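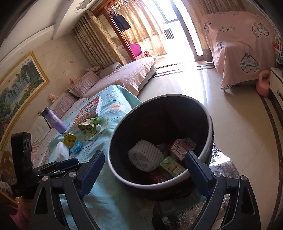

Bin work with the Nuvitz hand grippers, seen from the camera on one of the tools.

Kit review: Nuvitz hand grippers, two-handed set
By Nomvula Cele
May 15, 2026

Several readers wrote in after the last issue asking whether the Nuvitz set is worth the money for a small group that wants home recordings without putting a robot in the home. We have had a set on loan from Rostel, who sell it, and it went back last week. Rostel did not see this before it went out.

What you get

The two-handed set costs £1297 before delivery. In the case there are two grippers, two cameras with their mounts, a charger with four bays, spare finger pads, a short calibration board and a printed guide. There is also a single-handed set, which we did not try. If you think you may want the second hand later, buy the pair now. The single set comes in a smaller case and the charger has only two bays, so adding to it means buying most things again.

Each gripper weighs 604 grams with the camera and battery fitted. That sounds like very little and for the first hour it is. The weight sits forward of the hand, though, and anyone who spends a morning reaching down into things will feel it in the wrist. Our longest stint was a full afternoon with breaks, and two of the three people who did it asked for shorter sessions afterwards.

The fingers

The fingers are black, with dark blue ribbed pads on the inside faces, and the links turn on round silver pins. You can see most of this in the picture at the top, where both fingers of one tool come up in front of the bin and the other tool shows at the far left.

Pads are held on by two small screws from behind. Changing one took us a few minutes with the driver supplied. The ribs grip card and soft plastic well. They are less good on thin film, which tends to slide along the ribs and fold, and on anything small and hard such as a bottle cap lying flat on a table. You can pick up a cap if you tip it against something first. People work that out within a few goes and after that they do it every time, so if you want recordings of caps being picked up from flat, you will need to ask for them.

The pins had a little play in them on one of our two units. Rostel told us this is within what they allow and sent a replacement finger anyway. The new one was tighter. We would check yours on the day it arrives: close the fingers on a pencil and try to twist it. If the tips cross over each other, send it back.

Opening width is enough for a drinks can or a small carton held across its narrow side. A thick book has to be taken by the spine or by a corner. A large flask can be lifted by its strap but not around the body, at least not by anyone here.

The camera

The lens is very wide. In a normal room it takes in the ceiling, the floor and most of what is between them, along with your own fingers at the bottom of the picture. Straight things bend. Door frames lean over, and whatever is nearest the lens looks bigger than it should. If you have only worked with ordinary cameras you will want to sort out the lens correction before you do anything else, and the calibration board is in the case for that. Do it once per camera and again if the mount has been knocked.

Windows are the weak point. With daylight behind the work, the exposure settles somewhere in the middle and the brightest part goes to white. The area near the hands usually keeps its detail, so this may not matter to you. It did matter for anything shiny. Foil, glazed tiles and metal rims all throw back a streak of light, and when you tilt the wrist the streak moves across the thing you are trying to pick up. Drawing a curtain most of the way helped more than any of the camera settings did.

Exposure can be locked from the menu. The lock is lost when you swap the battery. We asked Rostel about this and they say an update is planned for June.

Waste bins as a test

We spent more time on bins than on anything else, and I would suggest the same to anyone trying out this kind of tool. A bin is deep, it is dark inside, the rim gets in the way, and the things in it are soft, crumpled or half hidden. Foam fruit nets, drink cartons and sweet wrappers make a fair mix. The net squashes down to almost nothing between the pads and springs out again when you let go. A carton is easy until it lies flat against the wall of the bin, and then you need the tip of one finger behind it.

The Nuvitz does reasonably well here. The finger tips reach the bottom of an ordinary room bin if you tilt the bin towards you with the other tool. Tilting is harder than it sounds. The pads can pinch a thin rim, but the bin wants to turn in the grip, and with both hands busy you have nothing left to steady it. We ended up resting the base on the floor and only leaning it.

Dark wrappers at the bottom of a dark bin are hard to make out in the recordings, even when the person wearing the kit could see them perfectly well. Check a few clips on a proper screen before you plan a whole week of this. On the phone app everything looks brighter.

One practical note. Wipe the pads after bin work. The ribs hold crumbs and sticky bits, and the guide says a damp cloth only. We used a soft toothbrush as well and it did no harm that we could find.

Working around soft furnishings

Home recordings mean bedding, cushions, throws and curtains, and the tool copes with cloth better than we had expected. The ribs catch on a quilted cover nicely. On a thin tablecloth they catch a bit too well, and you can find you have lifted the cloth along with the packet that was sitting on it. Opening the fingers wide before you come down, and coming down straight, fixes that most of the time.

Patterned cloth gave us no trouble in tracking. Plain glossy floor did. When the camera saw mostly tile with a reflection in it, the position track jumped, and twice it lost its place completely. Start each clip with the camera looking across the room at furniture and walls, hold still for a second or two, then go to work. The guide mentions this on its last page. It should be on the first.

Software

Recording is started and stopped with a squeeze: close both grippers fully and hold. It works, but you will get some false starts from people who squeeze hard when they pick something up. You can set a longer hold, and we would.

Clips copy over by cable. We made 2831 of them in the loan period and copying was slow but did not fail. File names carry the time and the tool, left or right, and the two sides are matched up afterwards by the desktop program. Matching went wrong on a handful where one battery had run flat part way through. The program does tell you, in a small grey line of text that is easy to miss.

A battery lasted nearly two hours for us. The charger fills all its bays overnight without complaint. Spares cost more than they ought to.

The desktop program runs without an account, which several of you asked about. Updates do need one.

How it compares

The only other hand-held set we have used for any length of time is the older one from Rampersad. The Rampersad has a stiffer hinge and softer pads, and it is noticeably better with small hard objects. It is also heavier, and the cable from the tool to the recorder is always in the way when you reach into something. For bins, drawers and low shelves I would take the Nuvitz. For table work with cutlery, keys or coins I would still take the Rampersad if you can find one.

Before you record in someone's home

The wide lens picks up everything. Pictures on walls, clothes hanging up, book covers, the view through an open door. Walk round first with the person who lives there, show them the live view on the phone and let them decide what to put away or shut out. It takes ten minutes. We also keep a printed sheet with the project name and an address to write to if they change their mind, and leave one in each home.

Trying a set

Tarnier will have a two-handed set available to borrow through June, for groups who already take this newsletter. Loans are for one week. You pay the return postage, and any pads you wear out. Write to the usual address with the name of your group, what you plan to record and the week you would like. Please say if you need the single-handed case instead and we will ask Rostel whether they can lend one.

If you already own the Nuvitz and have had play in the pins, I would like to hear from you, with the date you bought it and which finger it was. Next issue has the wrist supports.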